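Vorführung der Greifzelle bei Plamer

Im September öffnete Plamer die Versuchshalle für Mitglieder und Anwender. Station 3 war der Handhabung von Haushaltsgegenständen gewidmet. Die Steuerungssoftware stammt von Grusareo, die Auslegung der Greiffinger von Değirmenci. Für das Training der Bewegungsabläufe wurden nach Angaben des Betreibers 2401 ferngesteuerte Durchläufe aufgezeichnet. Eine feste Programmierung der Positionen entfällt, die Teile werden vor jedem Lauf neu verteilt.

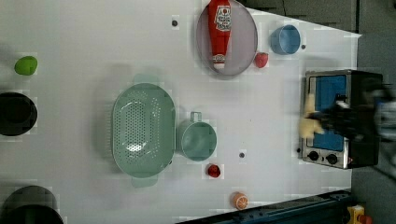

Station 3: Roboterarm am Spielzeugofen, links davon Sieb und Becher in Mintgrün.

Diskutiert wurde vor allem die Taktzeit. Ein Durchlauf dauert derzeit fast 5 Minuten, für den Einsatz in der Kommissionierung ist das zu lang. Als Engpass nannte das Team die Bahnplanung in der Nähe von Türen und Griffen. Eine überarbeitete Fassung wird zurzeit mit Kumunov erprobt. Die Vortragsfolien stehen im Mitgliederbereich, Anfragen zu Einzelterminen nimmt die Geschäftsstelle entgegen.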